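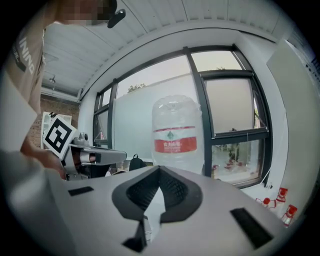
A hand-held gripper with its marker panel, seen from the camera on the gripper in the other hand. A large water jug stands in the background.

Skukosel is a method for teaching two-armed robots to do household and office chores from recordings of people doing the same chores with a gripper in each hand. The person carries the grippers around an ordinary room, opens and closes them with the fingers, and gets on with the job, while cameras on the grippers and a camera worn on the head record what goes on. The recordings are then used to train a control program, usually called a policy, that can run on a real pair of robot arms. No robot needs to be in the room while the recording is made, and most of what is pleasant about the method, as well as a fair share of what is troublesome about it, follows from that.

The method was worked out by Baiba Laur and Salvador Godinho at the Astgate laboratory, and was first described in a technical note dated August 15, 2018. The name comes from the folder in which Laur kept her early recordings and was never meant to be permanent. A later version, with a head camera and a new way of lining up the two hands, was prepared together with Bríd Daly and is the one most people mean when they use the name today.

Background

Before Skukosel, the Astgate group taught its robot by teleoperation, that is, by having a person steer the arms from a seat beside them. This gives very clean data, because every motion on record is one the robot has really made, but it is slow and rather tiring work, and it ties the whole business to the one room where the robot is bolted down. Godinho had grown fond of saying that the robot knew a single table very well and had never seen a window.

Laur's first attempt at a cure was simple enough. She took the fingers off the robot, fixed them to a handle with a trigger, put a small camera on top, and carried the thing home to sort cutlery. The early handles were heavy and pinched the thumb, and the first recordings were of little use, but the idea of keeping the same fingers on the person's tool and on the robot's wrist stayed at the heart of the method. When the camera sees the world from the same spot in both cases, the policy has far less to get used to when it moves from the one to the other.

Equipment

A full set has two grippers and a head camera. Each gripper carries a wide-angle camera that looks forward over the jaws. The lens bends straight lines a good deal and darkens toward the corners, which newcomers tend to find ugly and which the authors have always defended with some warmth - a narrow lens loses the object as soon as the hand comes close, and that is the very moment the policy most needs to see it.

Each gripper is also fitted with black-and-white square markers, known as fiducial markers. Their patterns are easy for a program to find and to tell apart, and from the shape a marker takes in the picture the program can work out where it is and how it is tilted. They serve two ends. The head camera uses them to follow both hands through the room, and the camera on one gripper can use them to find the other gripper whenever it comes into view. This second use matters a great deal in two-handed work, where being a little wrong about the gap between the hands can mean dropping whatever is held between them.

Recording

A recording session starts with a slow look around the room, so that the software can build a rough map of it from things that stay put, such as window frames, shelves and the edges of furniture. The wearer then brings the two grippers together in front of the head camera and holds them still for a moment. This gives the program a shared starting point for both hands, and a session that leaves it out is thrown away in full.

After that the person simply does the chore, again and again, with small changes in where things stand. The written guide asks wearers to move at an easy pace, to keep their sleeves clear of the markers, and to look at what they are doing, which sounds too plain to need saying but is the rule most often broken. People who are good at a chore look ahead to the next step long before their hands have finished the last one, and the head camera goes with them. Daly, who wrote most of the guide, dealt with this by asking people to do the job as if showing it to a visiting cousin.

Rooms are left as they are found. The authors hold that bags on windowsills, power strips on the floor and chairs pushed to one side are part of what a robot must learn to live with, and the guide tells wearers not to tidy up before they begin. Objects with clear walls get special attention. Bottles and water jugs are hard for cameras that judge distance by shape, as the background shows through them, and Laur argued early on that a policy should meet such things often and in front of bright windows, where they are at their hardest. Floor-standing furniture, such as a water dispenser, brings in another matter that table work never raises, namely that the wearer has to look down and reach low, so that the hands, the shoes and the object may all share one view.
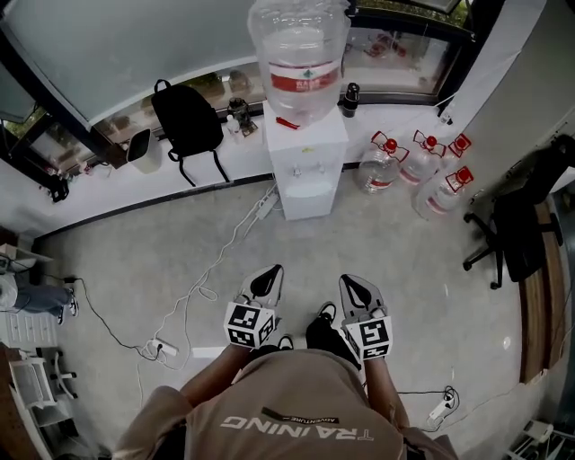 Processing and training

Once a session is over, the recordings are lined up in time and the path of each gripper is worked out from its own camera, its motion sensor and the markers seen from the head. Where these disagree by more than a set amount, the stretch is marked and left out. The opening of the jaws is read from the gripper's camera, which always has its own jaws in view.

The policy is trained on the gripper cameras first. The head view is added in a second stage, with the wearer's arms and feet masked, so that the program does not come to depend on seeing a human body that will be missing when the robot takes over. Godinho has described this masking as the dullest part of the whole method and the part he would least like to give up. In the version of the method prepared with Daly, the policy gives the motion of each hand with respect to the other as well as to the room, and the two are blended more and more toward the first as the hands draw close together.

Results

The main study, finished in May of the following year, used 4,000 recorded demonstrations of 16 chores, made by 29 wearers. The policies were then tried on Uten, the Astgate laboratory's two-armed robot, in rooms that had not appeared in the training data. Chores in which one hand steadied an object while the other worked on it gained the most from the markers. When the markers were covered and the training repeated, the robot still reached for the right things, but its hands often met a little too high or a little too wide.

A second result, which the authors had not gone looking for, concerned the wearers themselves. Adding more recordings from a person already in the set helped much less than adding a smaller number from somebody new. Carolina Mendes and Sérgio Mendes found the same thing when they repeated 3 of the chores at Figueiredo with their own arms and their own wearers, and their report is often cited alongside the first one for that reason.

Limits

Skukosel records where the hands go and how far the jaws are open, but not how hard they press. For light objects this hardly matters. For heavy or slippery ones it matters very much, and the method has no good answer beyond collecting slower demonstrations. People also lean, kneel and turn at the waist without a thought, and some of the paths they make in this way can't be followed by arms on a fixed base. Such paths are filtered out before training, and for chores near the floor the share lost can be large.

The markers have drawbacks of their own. They add bulk near the hand, they wash out in strong sunlight, and they vanish from view whenever a forearm or a large object comes between them and the camera. Laur has worked on a version without them, using the outline of the gripper instead, though the Astgate group still ships its sets with markers fitted.

See also

Imitation learning
Teleoperation
Fiducial marker
Two-armed manipulation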